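4. Placing the Lerkley 14 on a desk or shelf

Read this section before you connect the power adapter. Section 5 (first watering) comes after the lamp has its final place.

4.1 Choosing the place

1. Choose a flat and stable surface. The foot of the lamp needs a free area of 14 x 14 cm.

2. Keep a free height of 80 cm above the surface. If your shelf is lower, use the short pole (bag C) and not the long one.

3. Check that the wall socket can be reached without stretching the cable. The cable must hang a little loose.

CAUTION: Do not place the lamp above a radiator or behind a curtain. The lamp head needs moving air on all sides.

4.2 Mounting the pole

1. Push the pole into the foot until you hear a click.

2. Turn the locking ring to the right, by hand only. Tools can break the ring — the warranty does not cover this.

3. Hang the lamp head on the pole with the logo to the front. Tighten the side screw.

4. Pull the lamp head softly downward. If it slides, open the screw, wait a moment and tighten again.

Note: Owners of the older Gelten foot need the adapter ring, part number 754. It is not in the box and must be ordered from Orkska.

4.3 Setting the height

The distance is measured from the lamp head to the highest leaf, not to the soil. Start with the lamp high and bring it down slowly over the first days. Leaves which become pale or curl upward are too near to the light.

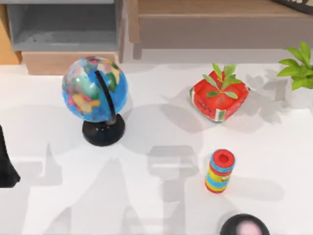
Small plants grow quickly in the first weeks, so please check the distance every time you water. When the pole is at its last position and the leaves still come too near, it is time to move the plant to a window.

4.4 Setting the timer

1. Press the button one time. The green light comes on.

2. Hold the button until the green light blinks. Each short press now adds one hour.

3. Wait without pressing. The blinking stops and the time is saved.

Note: After a power cut the timer begins again from zero. If the lamp shines at night, switch it off and repeat the steps in the morning.

CAUTION: Always pull the plug before you clean the lamp head. Use a dry cloth. More than 112 hours of use without cleaning can leave dust on the lens, and the plant receives less light.

Text: Kumarasinghe. Revised 5 Mar 2021.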